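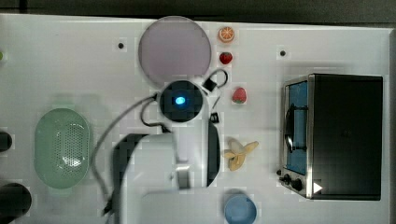

Orange slice, strawberries, banana, pink-ish plate. The fruit are toys.

Toy food: does anyone's kid play with it past the first week?

skuradmont_mum
Posted Oct 4, 2021

My daughter turns three soon and my mother-in-law has asked for a list. Toy kitchen stuff keeps coming up. I'm not against it, but we live in a two-bedroom unit and I've already got a bathtub full of plastic whales. Is it worth the floor space, or does it all end up under the couch with the real sultanas?

eltgate_dad
We've had ours for 2 years and it still gets used daily. I've been served over a thousand cups of invisible tea and sent back none of them. Get it.

Pavlova_Denier
Mine played with the food for a morning and has used the saucepan as a hat ever since. Money well spent, it's a good hat.

Kamran Warraich
Go for the food and skip the kitchen. We bought the big Renaud kitchen with the clicking knobs, and it took me an entire evening and most of my vocabulary to put together. The kids cook on the bottom step of the stairs. The Renaud holds up the printer.

skuradmont_mum
Kamran, how much food did you end up with? The set she's looking at is 60 pieces, which strikes me as a lot of groceries for someone who eats only toast.

Kamran Warraich
Way too much. Sixty pieces means you'll be standing on a croissant at 2 am. We gave most of it to the kinder and kept 8. They fight over the banana regardless.

thirdcoffee
Going to disagree with the lot of you. Toy food is a racket. Give them an empty egg carton, a wooden spoon and some actual mandarins. Mine learned to peel a mandarin before he could put his own socks on. What does a plastic one teach him?

eltgate_dad
That you can drop it behind the heater and not find it by smell in May.

thirdcoffee
Fair, but I stand by the egg carton.

Pavlova_Denier
We tried real fruit. She took one bite out of each of six apples and put them back in the bowl with the good side facing out. I have to admire the craft.

nightshift_nel
Former kinder assistant here. The home corner was the busiest part of our room, and the food was the reason. The kids who wouldn't say boo to anyone would happily take your order. One little bloke ran a café for a whole term and everything cost $27, including water. I've paid worse at the airport.

Only thing I'd say is look for bits that are a decent size and all one piece. The Velcro ones you chop in half are brilliant until the Velcro fills up with dog hair.

skuradmont_mum
Oh, the Velcro ones are exactly what she's got in the cart. Senon brand. Anyone?

nightshift_nel
We had the Senon set. Nice colours, washes up fine in a bucket of soapy water. The halves go missing at different rates, so by Christmas you own half a watermelon and half an egg, and the kids stick them together and call it lunch.

thirdcoffee
Half a watermelon and half an egg is what I had for lunch.

Kamran Warraich
Nel's right about the Velcro. I'd also say don't put the lot out at once. Keep some in the cupboard and swap it over every few weeks. Ours greeted a forgotten strawberry like a relative back from overseas.

Pavlova_Denier
Strong disagree on rotating. I've got enough admin. If I start running stock control on pretend fruit, I want super.

skuradmont_mum
Ok, I've told her a small set, no Velcro, no kitchen. She's replied with a thumbs up and a link to a kitchen.

eltgate_dad
Do you need somewhere to put a printer?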